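Working clearances for grippers in sheet metal assemblies

February 27, 2021

I have been rewriting the site rules we use at Pembridge for reaching a gripper into partly closed metalwork. The old version ran to six pages and most of it repeated the supplier manual. The new one fits on two, and the part that changed most is the section on gaps.

The previous rule set a single minimum clearance, measured between the nominal tool outline and the nearest plate. That works for flat stock. It works poorly for folded parts, where the inside radius takes up room the drawing does not show, and where a chamfered tip will pass at one angle and foul at another. Clearance is now checked at the approach angle, with the tip at its widest section, and recorded on the job sheet before any program is released.

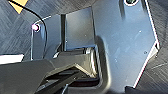

Gripper tip in the gap between the folded plate and the upright panels.

Cables get their own line. Any cable crossing the approach path must be secured or rerouted before the arm goes in, and a cable that passes out of sight behind the tool is treated as crossing the path. Bureck, our second site, wanted an exemption for slack signal leads. I left it out – a lead can snag whatever it happens to be carrying.

Cut edges are inspected on the same schedule as the finger pads, every 1,000 cycles. Skundovby uses 402, a number inherited from an older fixture that I have not been able to trace. Either is acceptable provided it is written down and followed.

Still open is the speed limit inside a cavity. The draft says reduced speed from the first plane of metal to full withdrawal. I would like to define "first plane" properly before the September revision, as it is ambiguous on anything with more than one fold.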